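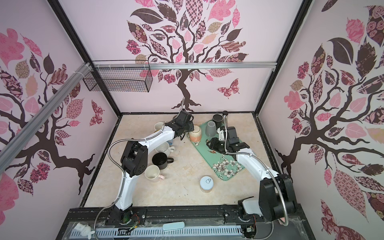
Cups and mugs on the tabletop, tree murals behind.

Datasets > Law and history > Mellar

Search this site Go

# Mellar: naturalisation petitions, transcribed

Mellar is a set of 3,000 transcribed petitions for citizenship, typed up from county court ledgers and sorted by court. It was put together by Fouzia Rizvi and Abílio Guerreiro for people studying how citizenship law was applied at local level.

## Contents

- `petitions.csv` — one row per petition
- `courts.csv` — the 22 courts, with their later names
- `oaths/` — wording of the oath, where the clerk copied it out

## Known problems

Spelling of surnames follows the ledger, even where the clerk plainly got it wrong. Petitions marked `refused` often give no grounds. Two courts used the same form for first and final papers, so check the `stage` column before counting anything.

## Changes

Version 3 (September) adds the Gernley ledger and fixes the shifted dates in `courts.csv`.

## Comments

**Hammad Paracha**
Is the witness column coming back? I was using it.

**Fouzia Rizvi**
Yes, in the next version — it needs checking against the Gernley pages first.

**Naheed Sial**
The oath files open fine now, thanks.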